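August 10, 2022
By Jiahui Yao

Ferry board appoints acting chair as Grarkthorpe wharf dispute drags on

The Grarkthorpe Harbour and Ferry Board has named Kwabena Ofori as acting chair for the rest of the term, after a meeting that ran well past its scheduled finish. He takes over a board that has not signed off on a winter timetable or settled its lease with Gemer, the company that runs the fuel dock.

Ofori has sat on the board for four years and worked in cargo scheduling before that. He told members his first job would be getting the lease back on the agenda. The old agreement expired in the spring and Gemer has been paying month to month at the old rate. The board's lawyers want a 15-year term. Gemer has asked for something shorter, with a review if the channel is not dredged.

A petition with 1,114 signatures was also tabled, asking that the early sailing to Brosine be kept through the winter. Shift workers at the Han cannery say the next boat gets them in too late to start on time. Staff reported that the early sailing carries around 47 passengers on a normal workday. The vessel is licensed for 80.

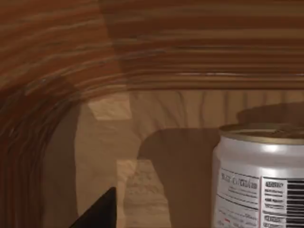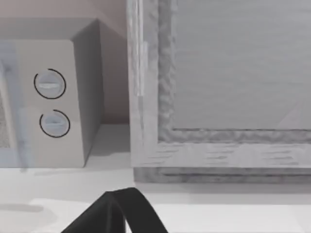
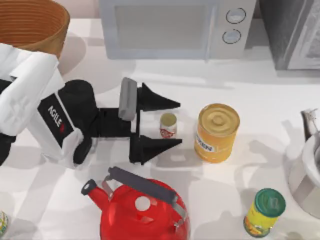 Computer-rendered images.

Two members wanted to cut the early run straight away and put the savings toward repairs on the Brosine ramp. The motion did not get a seconder. The board instead asked staff to price a smaller boat and report back in October, when the draft timetable is due. The current schedule stays in place until then, including the late sailing on long weekends.

Members also agreed to release the minutes of the closed session held in the spring, with the legal advice removed. Copies will be at the ticket office and the library.

Freight customers should note that the weigh station has moved to the north side of the wharf. Bookings are still made at the ticket office counter, and trailers need to be checked in an hour before loading. Written comments on the timetable can be left at the same counter.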